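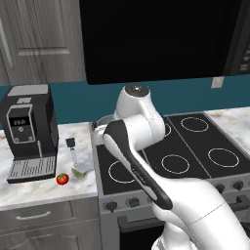
Home Diary Older Newer Contact

August, late evening
Posted by Huguette Campbell

The stall is back. I had two good days of believing I'd fixed it, and I spent them being insufferable to everyone at Temari, so I suppose this evening was owed to me. Same kitchen, same task: reach over to the left counter, close on the little bottle with the black cap, lift, stop. The arm swings across the cooktop like it owns the place, gets its gripper to the back-left corner of the stove, right by the end of the marble, and hangs there. It has a tomato and a wedge of lime for company and shows no interest in them either. Then the planner times out and I get the red line in the log, and I go and make a sandwich.

Ran the batch again after the sandwich. 73 episodes, 16 stalls, every one of them in that same corner. The other failures I can live with – a bad grasp here and there, one where the bottle went off across the counter as if it had a train to catch. Those are honest mistakes. The stall is something else. The joints all report healthy, the target is reachable, the solver says thank you very much and sends nothing.

Antwi's theory is the collision shapes. The stove and the left counter meet flush to look at, but he thinks the padding we put around each of them overlaps at the seam, so the arm arrives in a place it considers illegal and can't find a legal way out. I told him I had checked the padding. I had checked the padding on the old kitchen. He was very nice about it, which was worse.

What bothers me is the stop signal. When the planner gives up it's supposed to pull the arm back to its rest pose inside 2000 milliseconds, and in the stalled runs it doesn't. It just holds. In the simulator that costs me an evening. On the real one, holding over a stove is the kind of thing people write reports on, and Markura has the real one booked for the end of the month. I've sent them a note saying not before I've found this. It took me nearly an hour to write four sentences. The first draft had the word "regrettably" in it twice.

Tomorrow: shrink the padding at the seam, rerun with the same seeds, and put the retreat on its own timer so it doesn't have to ask the planner's permission. Also buy bread.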